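Notebook, upholstery bench, entry 409

Leather cleaning tests, second week. I write down also the small things this time, because in the first week I trusted my memory and then could not repeat my own result.

The samples are cut from the back panel of the old Jarkine sofa, all from the same hide, 8 pieces. Four were cleaned with the Dutano soap and four with plain water and a little vinegar. Every piece got 80 strokes with the soft cloth, always in the same direction, and then rested for 24 hours on the rack away from the window.

The soap pieces are cleaner, no question. But two of them feel stiff at the corner, and when I bend them there is a fine white line which goes away slowly. The water pieces stay soft and keep a gray shadow in the grain. I tried one soap piece again with half the amount and the stiffness was less. So maybe my dose was simply too strong. The label gives the dose for a full seat, and my pieces are small.

Conditioner: used the rest of the Yu cream, the can is empty now. It goes on well if the leather is a little warm from the hand. On cold leather it makes streaks, and you must rub a long time. Please do not order the big can before we know if it darkens the light colors.

Still open - how to clean between the buttons. The cloth does not reach the bottom of the fold, and the brush leaves marks on the side. A cotton stick is good but very slow. For a full tufted back it would take the whole afternoon.
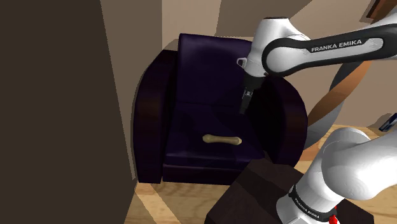
Nesbridge, 8 September 2018

Continued with the folds. Dark purple is a difficult color for this work, as every dry rest of soap shows on it like chalk. On tufted chairs I would now start at the top of the back and go down, so the drops do not run over a clean part. Take everything off the seat cushion first, dog toys too.

Wrapped the cloth over a flat wooden stick, the thin kind for mixing paint. It reaches the bottom and leaves no mark if the end is sanded round. Sanded three more and put them in the drawer with the needles.

To do: repeat the half dose on the last two soap pieces, test the cream on a light scrap, look at all corners again in November.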